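Home | Workshop | Kitchen | Laundry | Storage | Ask Us | Search

Keeping a bench arm on its marks: tape, cups and a short service routine

Workshop tips, filed under Small Machines
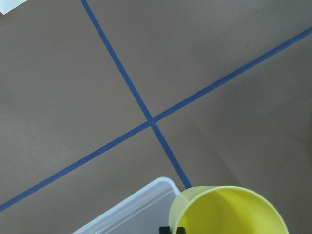
A bench-top arm that places parts a little off target usually has a reference problem before it has a motor problem. The base has crept, the gripper pads have worn, or the home position was saved after somebody leaned on the elbow joint. All three can be checked with things already in the shed. The cheapest datum is a cross of blue masking tape on the work surface, two strips laid right across each other so the overlap shows as a small darker square. It doesn't need to be square to the bench. Ours runs on a slant, and the angle between the strips has no bearing on the check. What matters is that the overlap stays put. A yellow plastic cup and a clear plastic tub serve as the test pieces.

The arm in our shop is a Zosavero with a two-finger gripper and a wrist camera. The notes below should suit any light arm of the same sort.

Laying the tape

Wipe the surface with methylated spirits and let it dry. Pull the tape off the roll in one go and lay it down without stretching it. Stretched tape creeps back over a day or so and takes your datum with it. Press the crossing down with a plastic scraper. A slight wave in the edges elsewhere on the strip can be ignored.

Put the second strip on top of the first in a single pass. If it goes down crooked, leave it. Lifting it will drag the lower strip.

Replace both strips when the overlap starts to fray. Before lifting the old tape, send the arm to the crossing and save that position, then lay the new tape to suit the arm. Doing it the other way around means teaching every position again.

Checking the base

Power off at the wall. Hold the arm low on the first joint and try to rock it. Any movement at the base plate means the clamp bolts have backed off. Tighten them in a diagonal pattern, a little at a time, to the torque in your manual. Our base has 8 bolts and the rear pair always goes first.

If the plate still rocks with the bolts tight, the bench top has crushed under it. Slide a piece of aluminium sheet beneath the plate and start again.

Homing

Run the homing routine with the gripper empty and the cable slack. Then send the arm to the tape crossing at low speed and stop it just clear of the surface. Sight down both fingers. If the gap between them sits over the darker square, leave the settings alone. An error of 2 mm or less can be corrected in the offset table. Anything larger is mechanical, so go back to the base bolts and then the wrist coupling.

Next, turn the wrist through 90 degrees and look again. If the fingers walk off the square as they turn, the gripper is not centred on its flange. Loosen the flange screws, nudge it across and repeat.

Gripper pads

Rubber pads glaze. A glazed pad looks shiny and lets a smooth cup slide through it. Rub it with 240-grit paper until the surface is dull, then wipe off the dust. Swap pads in pairs, never singly, or the fingers will close off centre.

Thin plastic cups are a good test of closing force. Too much and the rim goes oval. Start at the lowest setting that lifts the cup and go up one step. For tubs, grip the wall below the lip. A finger that catches the lip will tilt the tub.

Camera window

Wrist cameras pick up a film from hand cream, cutting oil and plain dust. Clean the window with a lens cloth and nothing else. Window cleaner will craze some plastics. Check the lighting at the same time of day you normally run the arm. A soft shadow over part of the bench shifts the colour of the surface enough to upset a colour threshold, and a clear tub will give more trouble than a yellow cup.

Cable

Look at the cable where it leaves the wrist. If the outer jacket has gone pale at the bend, move the tie back by the width of a thumb. Do not pull it tight.

We do the tape and homing checks at the start of each session, and the bolts and pads monthly. The cable was last replaced in October.

Comments (3)

Rostam Salehi
Does the tape leave residue on a varnished top? Mine did after one summer near the window.

Marjan Daneshvar
Rostam, eucalyptus oil on a rag will shift it. Test a corner first. I'd add that the wrist flange screws on mine needed thread locker, the low-strength one. They were working loose every fortnight.

Taha Berrada
Had the crushed bench top problem on particleboard. The aluminium sheet helped but I ended up bolting right through to a steel strip underneath. No movement since.

This site uses cookies to remember your preferences and count visits. By continuing to browse you agree to their use. Accept | Manage settings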